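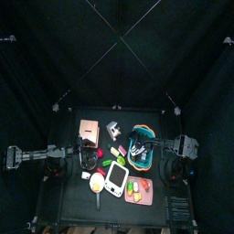
Flondale Blackout Cloth, by the yard

Search the shop Go

Heavy black cloth for curtains, backdrops, lining a booth, whatever needs to be dark. Matte on both sides, no shiny face to worry about. Sold off the roll at Rundard, cut to order.

Quick facts
Width: 60 inches
Color: black only. The gray is gone, don't email, we're not getting it back.
Minimum cut: 1 yard
Roll: 29 yards
Wash: cold, gentle, hang dry. Do NOT tumble. Shrinks a little first time so wash before you hem.

How much do I need
For a window, measure the rod and double it. For a flat backdrop just go wall to wall plus a few inches each side. Tall rooms, buy extra, the fabric is heavy and drops a bit once its been hanging a week or two. If you're joining panels run the seam vertical, looks better and holds better. Overlap, don't butt them, light gets in the gap every time.

Hanging
Grommets, clips or a rod pocket all fine. Sticky hooks no. Had two returns in January from people using sticky hooks and the cloth came down overnight. Grommet kits are on the Gaber hardware page, the big size, the small ones tear out.

Needle size: go up one from whatever you use for denim. Walking foot helps alot.

Shipping
Up to 20 yards ships folded. Over that goes on a tube and costs more, sorry, carrier's rule. Order before 2 pm and it goes same day. Breltilside store pickup is free, bring the order number.

Schools and theaters: ask Hala Shawky for the bulk rate, starts at 200 yards. She needs a PO up front.

Swatches free, one per customer. Cut pieces can't come back unless we cut it wrong.

Reviews
"Bedroom faces a street light. Now I sleep." Jessie Morrison
"Good cloth, lint magnet. Buy a roller." Reda Fahmy
"Smelled like the warehouse for three days, then fine. Would order again." Dalia Mansour

400 shares
29 comments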